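Undgate store room, notebook, June

Start 9:40. Carrying on with the tote trial on the roller line. Lorena Retamal has the labels, I have the bins.

Yesterday's open question was whether the old stock of blue bins can stay in rotation for the Ledesma parts or whether we go over to the new Plorner ones entirely. Purchasing wants an answer this month. The Plorner bins are stiffer but the lip is narrower, and the lid clips we already own do not fit them. I would sooner keep the blue ones if the walls hold up.

Method, so it is written down once. Each bin gets a wipe with a dry cloth, then a visual check of the rim, the four corners and the floor, in that order. Rim first because a split there fails the bin outright and saves doing the rest. Corners get pressed with the thumb from inside. Floor gets a straightedge laid across both diagonals. More than 100 bins are in the old stock by the inventory sheet. I pulled 16 as the sample, taken from different heights in the stacks so as not to get only the top ones, which have had the sun from the window.

Results on the 16:
Rim splits: none.
Corner whitening: 2, both at the outside foot, neither goes through the wall.
Floor bow: present on all of them, upward in the middle, small enough that the bin still tracks straight on the rollers when loaded. Unloaded it wanders a little to the left.
Scuffing inside: on all of them to some degree. Cosmetic. The castings do this whatever we put them in.

Scuffs are not a reason to reject. Writing this in plain words so that it does not come up again at the shift change. A scuff is a mark you can see and not catch with a fingernail. A scratch you can catch but that raises no burr is also fine. A burr gets scraped back. A crack is scrap, any length, any place.

11:15. Line work. Height of the rollers against the bench checked with the long level. The bench end is low by the thickness of the shim that went missing when the legs were moved. Cut a new one from the Drelska offcuts and put it under the rear foot. Bins now stop at the end of the run without being held. Side rail bolts gone over with the short wrench, one was finger tight. Put a paint stripe across all of the heads so a loose one will show.

Roller noise: one roller near the infeed ticks once per turn. Swapped it end for end and the tick moved with it, so it is the bearing and not the seat. Left in place for now. Spare is on the order under line 402.

13:30. Lautaro Echeverría came over with the load figures for the castings. His view is that we should fill to the crease line and no higher, as the walls start to belly out above it and then the bins bind against the side rail. Tried it both ways with the same bin. He is right about the bellying, although I could only get it to bind by pushing the bin hard over. Agreed on the lower fill anyway. It costs us an extra bin per batch and makes them easier to lift off.

Labels: Lorena tried the short side and the long side. Short side reads better from the aisle. Adhesive does not like the textured patch, so the label goes on the smooth part close under the rim – a finger's width down, to clear the lid clips. She will redo the sheet template, the present one is too tall for that space.

Open points:
Replace infeed roller when the spare arrives.
Repeat the floor bow check after a week with full loads.
Ask Lautaro for the wet weight of the castings, the sheet only has dry.
Keep the two whitened bins apart, marked with tape, for packing material only.

Recommendation to purchasing is to keep the blue bins and cancel the Plorner sample order. Lorena to send it once she has read this page.

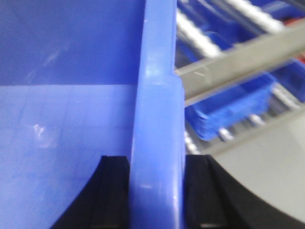 Rest of the old stock gets the same check in batches, rim first, starting with the stack nearest the door. Tally goes on the clipboard by the level.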